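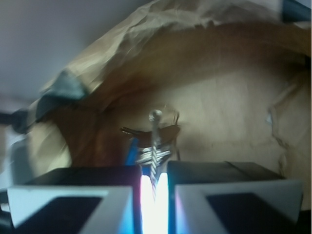

Why did the robot stop?

Robots are very good at doing the same job again and again, but even a patient one has bad days. Ours is called Ullari, and one Saturday it froze with its two fingers in mid-air and simply wouldn't budge!

It had been lifting small, fiddly things out of paper bags. Paper crumples, you see, and a bit of wire can poke out at a funny angle. Ullari squeezed, felt a harder push than it expected, and switched itself off – just as it should. This is called a safety stop.

A grown-up pressed the big stop button too, waited 12 seconds and had a good look. Never put your own fingers near a stuck robot, even if it looks fast asleep.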